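**3. Sorting the fabric scraps**

For the Triston reuse project, our group sorted donated textiles before weighing them. The two piles were plain cloth and patterned fabric. Evanthia Kalogeropoulos kept the weight sheet. The plain pile came to 68 pounds and the patterned pile to 111 pounds. Black cloth was logged on a separate line, as lint from it shows on lighter pieces. Masks were recommended during sorting.

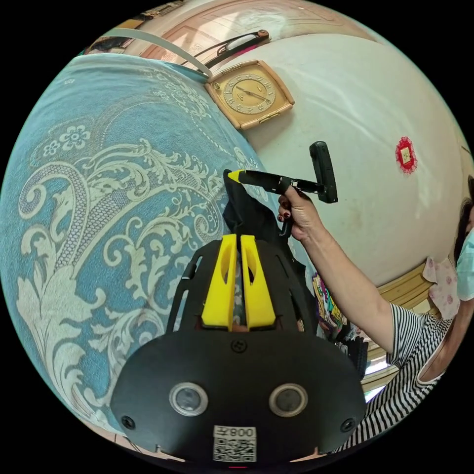 *Figure 2. Black cloth and patterned fabric at the sorting stage.*

Weights by bag are in the appendix.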